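Ticket 2221 – Démo simulateur, portes ouvertes Bultier
Statut : rouvert
Priorité : 2

Rouvert par le demandeur. On nous annonce « corrigé » depuis la mise à jour Lomthorpe, je demande à voir. Au passage du matin, l'exécution s'est figée au pas 4000, devant les visiteurs de Badon. Relancée deux fois, même arrêt.

Réponse du support Quansah : charge graphique, fermer les autres fenêtres. Déjà fait – aucun effet.

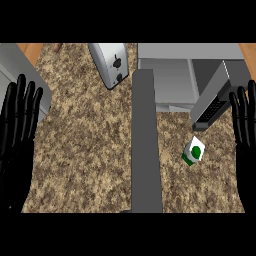
Le journal ne signale aucune erreur, ce qui ne me rassure pas. Un arrêt toujours au même pas, je n'appelle pas ça un problème de charge. Merci de rejouer la séquence complète chez vous avant de clore. Prochaine visite en octobre.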